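Chapter 4
Curves You Can Eat Off

Pick up a mixing bowl and run your thumb around the inside. Feel how it never quite goes flat? Surfaces like that are what we get to play with for the next 30 pages, and I think they're the most fun in the whole book!

Back in Chapter 3 we measured flat shapes, where a ruler did nearly all the work. A ruler rocks on a ball and bridges across a bowl, so we need new tools (and a few of them are wonderfully simple).

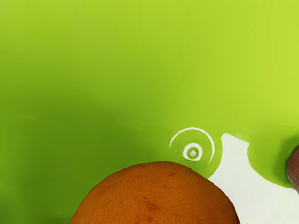 Figure 4.1 An orange against a curved green surface.

Try peeling an orange and pressing the peel flat on the table. It tears! Mapmakers have wrestled with those tears for centuries, and in Section 4.2 you'll wrestle with them too, using paper, scissors, and Sointu Juntunen's paper globe pattern.

Before you start, you'll need string, a soft tape measure, and one piece of round fruit.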